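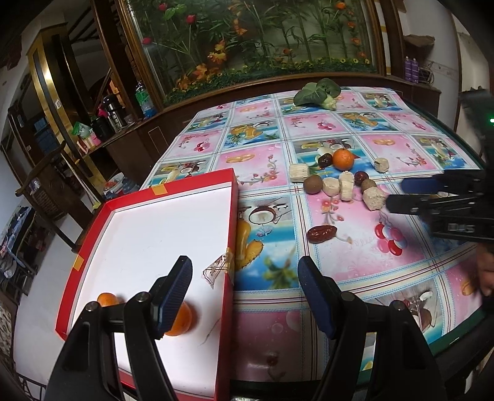

**Composite classes at Goodall Primary next year**

**gumtree_mum**
Letter came home yesterday. Goodall is running a 2/3 composite from term one because enrolments dropped. My daughter is in grade 1 now. Has anyone had a kid in one?

**Alvar Vik**
Both of mine. The older one was fine, the younger one repeated a fair bit of maths. Ask who the teacher is before you worry.

**pumine_rd**
I'd push back. 35 kids over two year levels should be two classes of 18 or so, and they're doing it to save a salary.

**Alvar Vik**
It's 35 across three year levels, read the second page. They can't staff that as straight grades.

**pumine_rd**
Fair enough, I only had the first page. Still don't like it. Gunda kept straight grades with fewer kids.

**tess9**
Gunda also lost its library teacher to pay for it. We moved from there. Composite was better for my son, he got extension spelling with the older group.

**gumtree_mum**
Thanks. Does the office take placement requests?

**tess9**
In writing, one page, before class lists go out in December. You can name one friend but not a teacher.

**pumine_rd**
They ignored ours last year.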